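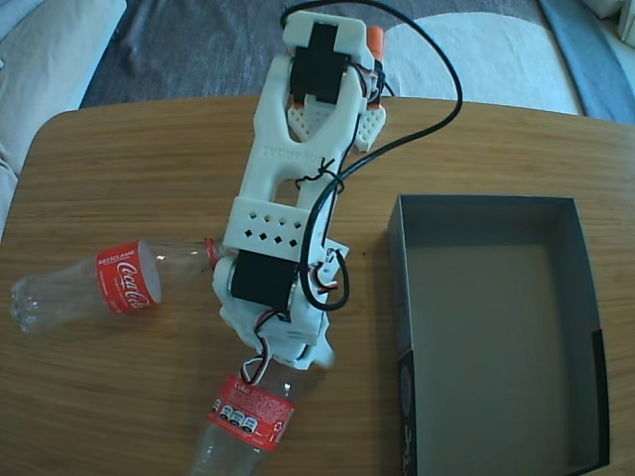 From: Syahrul Gunawan
To: Pinden Golf members list
Subject: Re: Junior fund and the January scramble

I talked to the pro shop yesterday and can answer most of this.

On 13/07/2025 the club secretary wrote:
> Two things left over from the meeting. First, does the junior
> fund still cover range balls, or only entry fees? Second, are
> we keeping the scramble at Sembiring in January or moving it
> back to our own course? Some members found the drive too long
> last time.

The junior fund covers both. There was $2000 in it at the start of the season and we have spent about $200, nearly all on entry fees. Range tokens are at the desk. Juniors have to sign for them.

Sembiring has offered us the same tee times as last year and will hold them until the end of the month. The limit is 50 players. I would stay there. Our back nine drains badly in winter and the 14th green is being rebuilt, so we would be on a temporary green for that hole.

If people want a shorter drive, Malex is closer, but they only let us have the afternoon and it gets dark before the last groups finish.

Handicaps: please post your scores from the Pralico match if you haven't. I am still missing four cards, including both from the second group.

Carts are extra at Sembiring, pay when you get there.

Syahrul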